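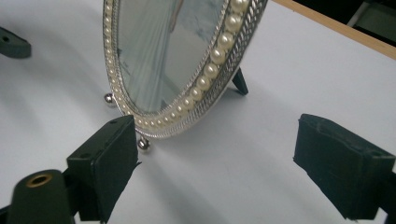 Oval table mirror with pearl frame, standing on its ball feet and back leg.

How to clean a table mirror with a pearl frame

By Wichai Sombatkul
Friday, August 19, 2022

Many people clean the glass of a small mirror every week but are afraid to touch the frame. I was the same. My wife has an oval one with a row of faux pearls between two silver borders, and for a long time I only blew the dust away. Then the dust became gray and sticky, and blowing did not help any more. Now I use the method below, and it takes me 19 minutes if I do not hurry.

It is for faux pearls and silver-colored metal. If your mirror is old and has real silver or real pearls, please ask a jeweler first.

What you need

Two soft cloths without loose threads
A soft paintbrush or a baby toothbrush
Cotton swabs
A small bowl of warm water with one drop of dish soap
A towel to put on the table

I buy my cloths from Stodlow, the thick kind, but an old cotton T-shirt cut in pieces is also good.

Step 1. Lay the mirror down

Spread the towel on the table. Hold the mirror by both sides of the frame, fold the leg if your model allows it, and lay the mirror on its back. Do not lift it by the leg. On ours the leg is narrow and flat, and I think the hinge of such a leg is the first thing to break.

If the leg does not fold, leave the mirror standing and hold the top with one hand during all the work.

Step 2. Brush dry

Start with the dry brush. Go along the outside border first. When the border is made like a twisted rope, brush in the same direction as the small ridges, so the dust comes out from between them. After this go around the pearls. The places where pearl touches pearl keep the most dust, so turn the brush a little there. Do not push hard. The pearls on many frames are only glued.

Step 3. Clean the pearls

Put a cotton swab in the soap water and press it on the side of the bowl until it is only damp. Clean a few pearls, then dry them right away with a cloth before you continue to the next ones. Water which stays behind a pearl can make the glue soft. I did not know this in the beginning and I had to glue one pearl back in October.

Never use alcohol, vinegar or glass spray on the pearls – the shiny layer can come off and you cannot put it back.

Step 4. Wipe the metal

For the silver parts a damp cloth is enough. Metal polish leaves white powder in the ridges, and it is very difficult to take out.

The feet are easy to forget. Small polished balls show every fingerprint, so wipe them and dry them well.

Step 5. The glass

Do the glass last. Spray the cleaner on the cloth, not on the mirror. If you spray on the glass, the liquid runs down under the rim and after some months you can get black spots there. Wipe from top to bottom, then one time around the edge with the dry cloth.

Step 6. Put it back

Open the leg completely and stand the mirror on a flat place. Push the frame very lightly with one finger. If it moves, check the leg again.

How often

Dry brushing every two weeks, the full cleaning two times a year. In a bathroom maybe more often – hair spray makes the dust stick.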